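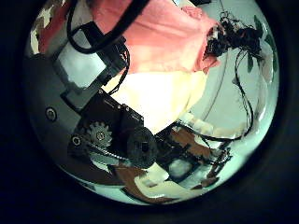

What is the Kvam code?

A set of working rules for laboratories and workshops in which robots handle clothing and other soft goods. It covers cable routing, drive parts on the hand, the layout of the work table, and the records that must be kept for each garment handled.

The Kvam code (in full, the Kvam Code of Practice for Textile Handling by Robot) is a voluntary code. It takes its name from the town of Kvam, where the first draft was agreed. It is used mainly by small research groups and by repair and sorting workshops, and it carries no legal force of its own. Groups that follow it remain bound by national law on machinery and on safety at work.

Background

The code grew out of two older documents. The Clukden workshop rules dealt with hand tools and benches and had a short annex on powered grippers. The Semora notes, circulated among a few laboratories, dealt only with the folding of shirts and towels. The two disagreed on several points, among them whether a garment could be left on the table while the arm was being serviced. Clukden allowed it and Semora did not. The Kvam draft took the Semora position, and it has stayed in every edition.

Scope

The code applies to arms fixed to a ceiling, wall, bench or moving base, where the arm picks up, folds, hangs or sorts cloth. Industrial sewing lines and laundry presses are excluded. So are hand-held devices, even if they share parts with a robot hand.

Cables

Cables must have enough slack for the full travel of every joint, and no more slack than that travel needs. A cable hanging from an overhead arm must not reach the table surface at any point in the arm's normal path. Where a cable enters the hand, it must be held so that a pull on it is not taken by the connector. Cables are checked at the start of each working day, with the power off.

Drive parts

Gears, chains and toothed belts on a hand are treated as places where cloth can be caught. The code asks for a cover wherever one can be fitted. Where no cover is fitted, the operator must keep loose threads, ties and straps out of the working area, and the drive must be looked over for lint after every 1,000 cycles. The first edition set this figure at 900 for hands with an open chain and left other hands without any limit. A single figure was later adopted for all types.

Table and garments
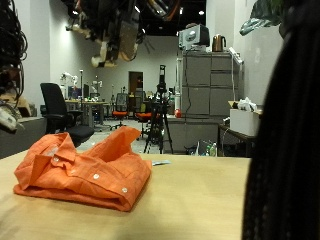
A Javetti reader wrote in the users' bulletin that the table rules were the part her group had found hardest to keep, as the same table served for folding trials and for ordinary bench work, and she asked for a shorter list. The reply in the next issue kept the list as it was but allowed a shared table if it was cleared between uses.

The list asks for a level surface that contrasts in colour with the garments in use. Buttoned garments are to be buttoned or left open in the same way throughout a trial, and the state is written down. Tags, pins and paper labels must be taken off the garment and off the table before the arm is powered. Chairs, tripods and other movable items must stand outside the reach of the arm, and their places should be marked on the floor if they are used every day.

Records

Each garment is given an entry stating its type, fabric, colour and fastenings. Each attempt is logged with its result, and failed attempts are kept in the log along with the rest. The sample log printed with the current edition contains 1,174 attempts, of which 1,134 are marked complete. The remainder are marked stopped by operator or dropped, and the code does not allow any third term.

Stopping and servicing

An emergency stop must be within arm's reach of the operator at all times. A second stop is required if a person other than the operator is in the room. Before a hand is opened or a belt is changed, the arm is moved to its rest position, the power is removed and all cloth is taken off the table.

Revision

The code is reviewed each October. Proposed changes are printed in the bulletin, and users may object in writing until the end of the month.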